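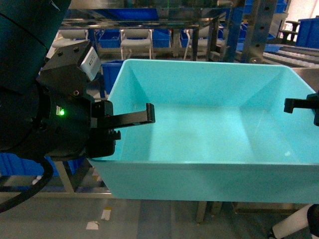

Left finger over the rim of the turquoise tote, wrist light green. Tote empty.

Notebook, Osden cell, March
Written up by Obadia, corrections from Krešimir in brackets

Right, the rim fault. I think we've finally got it, and it's a lovely one, so I'm writing it all down while it's fresh.

Short version for Mwangi: the left arm has been closing on the tote rim, thinking it has a good grip, and lifting with hardly any of the rim between the fingers. The wrist light stays green the whole time. No fault, no warning, nothing in the log except a happy little "grasp ok". Then the right arm takes its share, the tote twists, and the left side lets go. We had 17 drops in 49 lifts yesterday afternoon, all on the left, all with an empty tote. (Two of those were the tote catching on the table rail, I'd keep them separate. KB)

Fair point. Fifteen then, plus two catches.

What we thought first: worn finger. Kimutai swapped the lower toothed one for a fresh one from the Plekex box and we got exactly the same thing. Put the old one back, same again. So the finger is fine and I owe it an apology.

What we thought second: tote position. I shoved the tote towards the left arm by hand, a bit at a time, with the cell stopped and the key in my pocket. It changed how often it dropped but never cured it.

Third go was Erasto's idea and I was rude about it, sorry Erasto. He wanted to see the raw finger opening at the moment the controller calls the grasp good. We dug it out and there it was! The controller wants the fingers to stall above a set force and doesn't care WHERE they stall. The rim on these totes is rolled and quite fat, so if the fingers come in slightly high they jam on the curve of the roll, the force goes up, grasp ok, off we go. It's pinching the top of a sausage. A proper grip stalls at 21 mm opening, near enough every time. The bad ones stall well wide of that, and you can pick them out of the plot by eye from across the room. I was so pleased I made everybody come and look at it.

Why only the left? Still open. My money is on the tool offset after the wrist was taken off and refitted. The right one wasn't touched. (Agree it's likely. Nobody wrote down the offset before it came off, so we can't compare. KB)

Safety bit, please read this even if you skip the rest. On one of the drops the tote swung down off the right finger and Kimutai was already reaching for the gate. He was outside and nothing touched him, but he was going by the green light. Green means the wrist has power and no fault. It does NOT mean the tote is held. I'd been reading it the same way for weeks. Until this is sorted:

- gate stays shut until both arms are parked, whatever the light is doing
- half speed on all lifts
- empty totes only, no Whitlock parts in them

Fix so far: Erasto has added an opening check next to the force check. Wrong width, it opens, backs off and tries once more, then stops and shouts. Ran it until home time and it caught every high grasp we set up on purpose. Great fun to watch it change its mind.

Still to do: re-teach the left offset properly and write the number in here. Ask Staltura whether the light can be tied to the grasp state. Then the long run, 1,000 lifts, Mwangi to say when we can have the cell for it.

Krešimir, your 4 mm hex key is in my top drawer.

3 comments
Shared 2 times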